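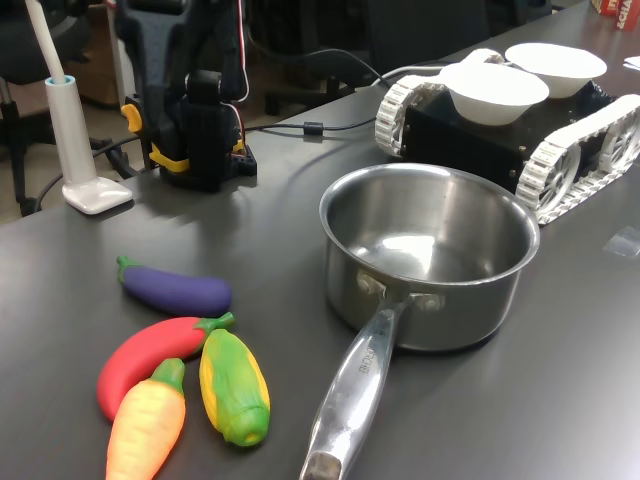

Can you really grow enough veg to bother with on a shared plot? More than you'd think, if you pick greedy croppers and don't mind eating courgettes for most of August.

Features > Outdoors > Growing

I took on half a plot at the Cestgate allotments last spring, mainly because the waiting list for a whole one was so long I'd have been drawing my pension before I got a key. Half sounded a bit mean. Then I stood at the gate and looked at it (brambles, a bath, a door lying flat on the ground with grass growing through the letterbox) and half suddenly felt like plenty!

My other half, so to speak, is a couple from Dovmont who'd been growing things for years and had very firm views on string. We split the plot down the middle with a path of old carpet and agreed to share the shed, the water butt and anything that went mad. Everything went mad. The first summer we had five courgette plants between us, and I can tell you now that two would feed a street.

What I loved most were the beans. I put in eight canes, tied them at the top in a wigwam, and by July I couldn't see the canes at all. I was picking before work with my coat over my pyjamas, filling a carrier bag, and going back in the evening to find more. Runner beans freeze well enough if you blanch them, though they do go a bit squeaky. French beans are better fresh, with butter and far too much pepper.

Carrots were a sadder story. Our soil is heavy and full of stones, and mine came up with legs. They tasted lovely, sweet and properly carroty, but peeling them took most of an evening. The Dovmont pair grow theirs in old dustbins filled with sand and compost, and theirs come out straight as pencils. I've got a bin ready for next year.

Aubergines I wouldn't bother with outdoors again. I had one fruit the size of a hen's egg and I was so proud of it that I left it on the plant until it went brown. Chillies did much better on the kitchen windowsill, where I could fuss over them, and I've got a jar of dried ones that should see me through to spring.

As for money, the rent is small and I spent more than I meant to on netting. I bought seeds from Jornora's end-of-season rack and swapped the rest over the fence. A man two plots down gave me leeks for a bag of beans and I think I got the better of that one.

It's raining as I write and the garlic went in this morning. I need to go back up later and shut the shed, because I've got a feeling I left it open.

Search Doucet Magazine Enter keyword Go

Contact us | © Doucet Magazine | Back to top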